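April
By Hjørdis Sjögren
Print this page | E-mail this page

Firkness Refurbished Desktop, Office Grade

We have put off listing refurbished desktops for a long time, mostly on account of what gets sold under that name. A lot of it is a used computer that somebody wiped with a damp cloth. The word "refurbished" has no fixed meaning, and a seller can stretch it to cover anything from a full rebuild to a new sticker. So read this page the way you would read anybody else's, with one eyebrow up.

Firkness is the name we use for ex-office desktops that come to us through Jaltemell, a wholesaler that buys them by the pallet when companies clear out a floor. We don't pick individual machines. Models vary from batch to batch, and so do processors, ports and case styles. If you need one exact model for a fleet, please shop elsewhere or call us first and ask what is on the shelf.

What the grade means

Jaltemell grades its stock A, B and C. We buy A and B, and we don't put much weight on the letters. The grade describes the outside of the case. A Grade A machine can have a fan that whines, and some of our best runners have had a scratched side panel and somebody's old asset tag on the front. We sell both grades at one price and ship whichever is next in line. Asking for "a nice one" in the order notes won't change that, sorry.

What we do to it

Each unit is opened and blown out, and the memory is tested overnight. The drive is wiped and its health readings are checked. Anything showing reallocated sectors goes in the scrap bin, even if the seller's paperwork says it passed. We replace the clock battery whether it needs it or not. Thermal paste gets replaced if the chip runs hot under load, and otherwise we leave it alone. I know some shops advertise fresh paste on every unit. I have yet to see it make a difference on a machine that was running cool to begin with.

We don't repaint, and we don't clean keyboards, for the simple reason that we don't include them. The keyboards that arrive with these things are not worth the box space.

What it is good for

Email, spreadsheets, bookkeeping, a school computer, a shop counter. It will play video without trouble. It is not a gaming machine, and adding a graphics card to a small office power supply is a poor idea no matter what the forums tell you. Ask us about wattage before you buy a card.

About those "speed booster" bundles

Customers keep asking if we will add the Jononier tune-up package, which several resellers throw in for a few dollars. We tried it on 3 units. Startup times moved by less than they moved between two ordinary restarts of the same machine. We won't be carrying it. Spend the money on more memory.

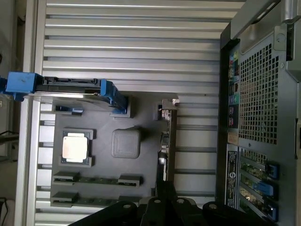
Memory is also the upgrade we get the most calls about, and most people can do it at home. Shut down, pull the power cord, open the case and check which type you have before ordering. The Matar modules we stock fit most Firkness units but not all of them, and we will take back a sealed module that turns out to be the wrong kind.

Warranty and returns

90 days on parts and labor. You have 14 days to send it back for any reason, and you pay the return postage unless it arrived faulty. We do not sell extended coverage. I have read too many of those contracts to put my name under one. Wear to the case is not a fault, and neither is a fan you can hear in a quiet room.

In the box: desktop, power cord, test sheet with the technician's initials.
Not in the box: monitor, keyboard, mouse, speakers.

Phone questions are answered from 9 in the morning. Have the number from the test sheet handy if you already own one.

Print this page | E-mail this page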